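Last updated: November

I have been trying to bake rye bread from a handwritten recipe that Inese Liepiņa gave me, and it's going about as well as my marriage to sourdough did. The flour is meant to sit overnight with caraway and hot water. Mine sat overnight and sulked.
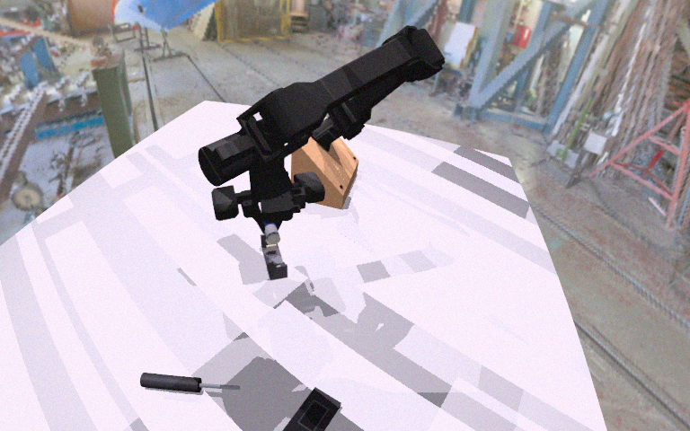

Over the white table.

Inese's grandmother baked hers at "a good heat" for "long enough". I settled on 210 degrees, dropping it once the crust had some colour — a colour Helmut next door compared to his driveway. He still took half the loaf home.

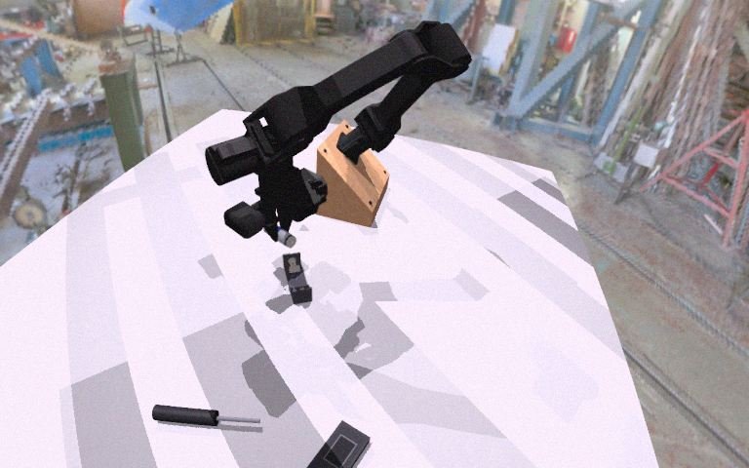 Can you use plain molasses in place of malt syrup? It works, though the loaf comes out darker and a bit bitter, so go easy.

The second try used 3 cups of coarse rye and a starter I'd fed properly for once. It rose, in the sense that a curb rises from a road. I ate it with butter and pickled herring and felt very worthy until lunch.

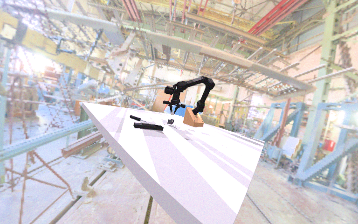 Vol. 2, p. 166

Karine Landry wants a loaf for her potluck. I've told her it's a dense, traditional style, and I'm picking up a backup baguette on the way over.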